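Let the Small Actors Be Small

I came to this country with a suitcase of films in my head, and in most of them I did not remember the star. I remembered the waiter who brings the wrong soup. I remembered the woman in the ticket window who has one line and says it as if she had been waiting all day to be rude to somebody. When my new coworkers asked me who was my favorite actor, I could not answer, and they thought I had not seen many movies.

I want to defend these people a little, because I think the film business is losing interest in them.

Last September I watched Harkness, the crime series that everybody in my office was recommending. It is well made. The lead is very good, I have no complaint. But I noticed that in the whole first episode there was no person who was only passing through. The taxi driver had a secret. The nurse had a secret too, and by the second episode she was the sister of someone. When every face is important, I become tired, and I stop believing in the town. A real town is full of people who do not care about your murder.

Compare this with Demlow, an old comedy which my library keeps on the lowest shelf. There is a man in it who repairs the elevator. He appears two times, he never speaks about his life, and he closes his toolbox with his foot. I have seen this film perhaps more often than is healthy and I still wait for the foot. The actor was on the screen for less than a minute, I would guess. He did not try to make it longer.

I have heard the argument from the other side. A friend who works in casting told me that small parts are expensive for what they give. You must find the person, dress the person, feed the person, and then the editor cuts the scene. For Solton, a drama she worked on, they looked at 299 people for the speaking parts and 193 of them were for roles with fewer than five lines. She said this number with pain. I understand her. But I also thought: how wonderful, 193 people walked into a room and each one had an idea about how to say "Your coat, sir."
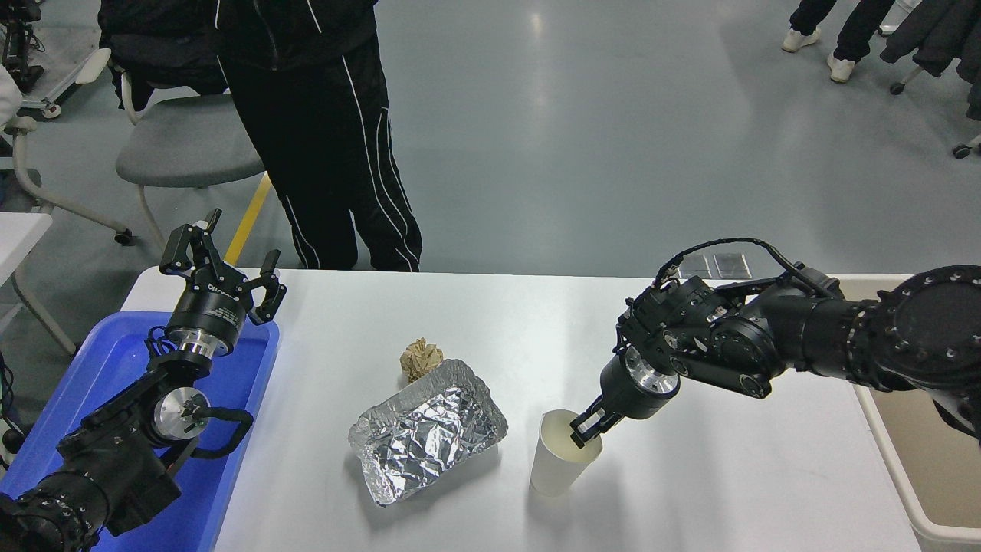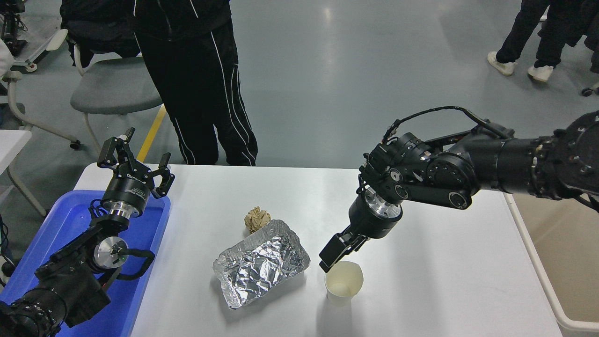 What I miss most is the acting people do with objects, when the words belong to somebody else. The small actor usually gets no speech, so he must work with what is given to him: a door, a newspaper, a hat that does not fit. Put a plain white paper cup in his hand, like the one in the first photo, and a good one will show you if he is afraid of his boss. He will hold it too high, or he will drink when it is clearly finished. A star can do this also, of course, but the star has a close-up and music to help. The small actor has two seconds at the side and he is not in focus.

There is now a habit of giving these moments to famous faces. You see the guest at the hotel desk and it is somebody who won a prize, and the whole cinema makes a little noise of recognition. I make the noise too. But for the next few minutes I am thinking about the prize and about what this person was paid, and I have lost the hotel. Hung, the family film from last year, did this so many times that I began to wait for the next one as if it was a parade. My nephew, who is too young to recognize anybody, was bored in exactly those places.

I don't say that every film needs a crowd. Some of the best ones have two people and a kitchen. And I know that many actors in small parts would like very much to have a big one, and it would be strange for me to tell them that they should be happy where they are. They should be paid better, and their names should not run so fast at the end that even my good glasses cannot help.

I only ask directors to leave some of them alone. Give the taxi driver a taxi and a bad mood. He doesn't need to come back in episode six with a gun. I watched more than 50 films last year, and the ones I talk about with my husband at dinner are very often the ones with somebody in them whose name we had to search for afterward, and sometimes could not find.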